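Re: [equip-plan] gripper spares for next year

Replying to the list so it's all in one thread. Pad wear is the part of the budget I'm least sure of.
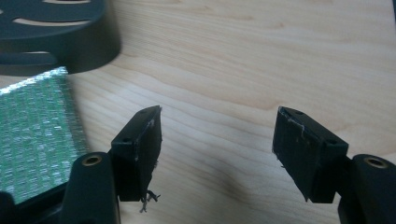
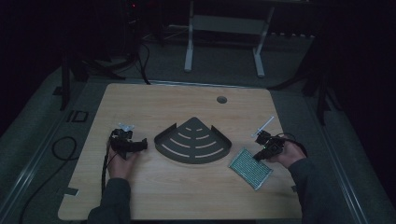
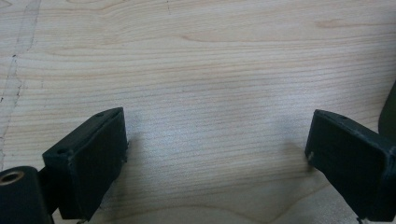
What was asked

On Friday, December 4, 2020, the Briston bench wrote:

> We need a number for hand-held gripper spares before the
> equipment request closes. Last year we put in for 2 sets of
> pads and ran out by November. Can someone say what a
> realistic quantity is, and whether we stay with Grikberg
> or move to Dantas? Also, does the table count as equipment
> or furniture?

What I would put in

Pads: 12 sets. The fuzzy facing frays at the edges and threads start hanging off the block. Once that happens we should swap the pads and not trim them, which is what we've been doing.

Finger mounts: 2 spare pairs. The brass inserts have held up and I don't expect to need more.

Cables: 10. They get pulled across the table edge all day. Order the longer ones this time.

Supplier: stay with Grikberg for the mounts. Dantas quoted less on pads, but their hole spacing is different and we'd have to drill. Skimar has a pad that fits without drilling, with a lead time of 7 weeks. I'd go with Skimar if the order goes in before the break.

Table: furniture, as far as I know. It went on the furniture line last time and came back approved.

Not included: household items for the tabletop work (shelves, mesh trays, scouring pads and so on). Those come out of consumables.

If the other benches want spares on the same order, send me your quantities and I'll add them to the sheet.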